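Household Electricity for Tenants and New Owners
Handout 4: Reading the label, working out the load

Covers the second half of the evening. Bring it back next time, as the questions at the end carry on into the session on lighting.

1. Volts, amps and watts

The supply to a house in this country is nominally 230 volts. In practice it moves up and down a little during the day, and appliances are built to cope with that.

Current is measured in amps. It is what heats up a cable, and it is what a fuse responds to. Power is measured in watts and tells you how fast an appliance uses energy.

The three are linked:

watts = volts x amps

Turned round, amps = watts divided by volts. This second form is the one you will use most at home. The label on an appliance nearly always gives the watts, and the fuse is always marked in amps.

2. Worked examples

A kettle rated at 3000 watts: 3000 divided by 230 is just over 13 amps. This is the top end of what a plug is meant to carry, and a kettle like this should go straight into a wall socket.

A toaster rated at 1000 watts: 1000 divided by 230 is 4.3 amps. A 3 amp fuse would blow, so a 13 amp fuse is fitted.

A food mixer rated at 500 watts: 2.2 amps. On paper a 3 amp fuse is enough, but motors draw more when they start. Follow the maker's instructions.

A table lamp with a 7 watt bulb: 0.03 amps. Fit a 3 amp fuse.

3. What the fuse is for

The fuse in a plug protects the flex. It does not protect you from a shock, and it is not there to look after the appliance, although it sometimes does. If a thin flex is fitted with a 13 amp fuse, a fault can make the flex very hot before the fuse goes.

Common values are 3, 5 and 13 amps. Shops sell all of them, though 5 amp fuses can take some finding. The supermarket in Tutstead stocks only the other two — try the hardware shop in Flonusham.

Never replace a fuse with foil, wire or a nail. If a new fuse blows at once, stop using the appliance and have it looked at.

4. Inside the plug

Seen with the cover off and the pins facing away from you:

Brown is live and goes to the terminal on the right, by the fuse.
Blue is neutral and goes to the left.
Green and yellow is earth and goes to the top.

Some appliances have no earth wire. These are double insulated and carry a symbol of one square inside another. Their flex has two cores, brown and blue.

The cord grip must hold the outer sheath of the flex. If you can see coloured wires where the flex enters the plug, the plug needs rewiring. Leave the earth wire slightly longer than the other two, so that it is the last to come away if the flex is pulled.

Moulded plugs cannot be opened. If one is cracked, cut it off, make sure it can't be put into a socket, and fit a new one.

5. Extension leads

Add up the watts of everything plugged in. On a 13 amp lead the total should stay under 3000. A lead on a reel must be fully unwound before it carries a heavy load, as the coiled cable traps heat. Don't plug one extension into another.

6. Energy and cost

Your meter counts kilowatt-hours, which bills call units. One unit is 1000 watts used for one hour. A 500 watt heater takes two hours to use one unit. The kettle above gets through a unit in 20 minutes, but most of us only boil it for two or three.

7. To do before next time

a) Find the rating labels on four appliances at home. Write down the watts and work out the amps.
b) Unplug a lamp, open its plug if it can be opened, and note the fuse fitted.
c) Find your consumer unit and write down the rating of each switch. Leave the cover on.

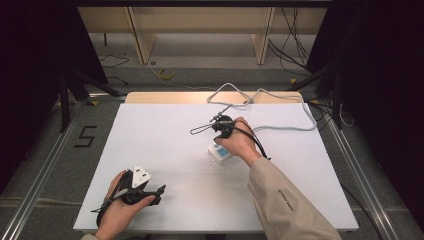
Hubert Auer
Course tutor, Household Skills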